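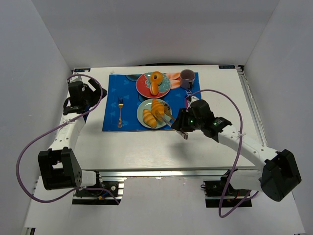 What is the Trirnell Table Challenge? It is a student robotics contest in which small teams program a pair of robot arms to set out and serve a meal.

By Selim Sezer, November

The challenge grew out of an after-school club at Moltel, started by shop teacher Geert Van Dijk, and it has become a real favorite! Teams of up to 6 students get 45 minutes at the table. Serving with tongs is the best-loved round, and also the hardest, as bread and pastries come in awkward shapes and a grip that suits one roll can fail on the next. Judges score placement, gentle handling and recovery from mistakes. Each team has 3 tries per round and keeps its best score.

The Shawky Cup goes to the overall winner. A separate prize, the Flasmont Plate, rewards the clearest team notebook, and past notebooks are kept in the club library for new members to borrow.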